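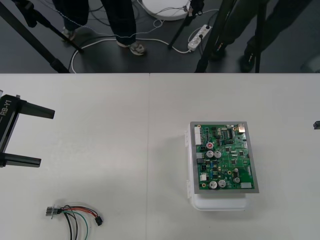 Start position: harness on the left table, board on its box on the right.

Do I throw out the bad takes?
posted by gatelov_bench, May 26, 2020

We're gathering demonstrations for a plug-the-cable-into-the-board task. I have 60 takes so far and 14 of them are ugly: the fingers close on air, or the plug gets nudged away and has to be chased. My teammate wants them all kept. I want them deleted, partly for science and partly because I was driving. Also, do I need to move the harness between takes? It's been starting in the same spot, lower left, wires fanned out like I meant it.

McKinnon
Keep the ones where you miss and then recover. A policy that has only seen perfect grabs has no idea what to do after its first bad one, and it will have a first bad one. Drop the takes that end without the plug seated, or at least label them as failures so they don't get mixed in with the good stuff.

And yes, move the harness. Turn it, shove it, let the wires fall however they like. I'd do 20 more takes with a new start each time before fixing anything else. Shift the box with the board a little too – your 60 takes from one layout are closer to one take with a lot of patience.

Utar
just get more data

Ernano
Agree with McKinnon, mostly. I'd also cut the long pauses where the driver is thinking. We left ours in and trained an arm that hovered over the table for 2 minutes looking thoughtful. Visitors loved it.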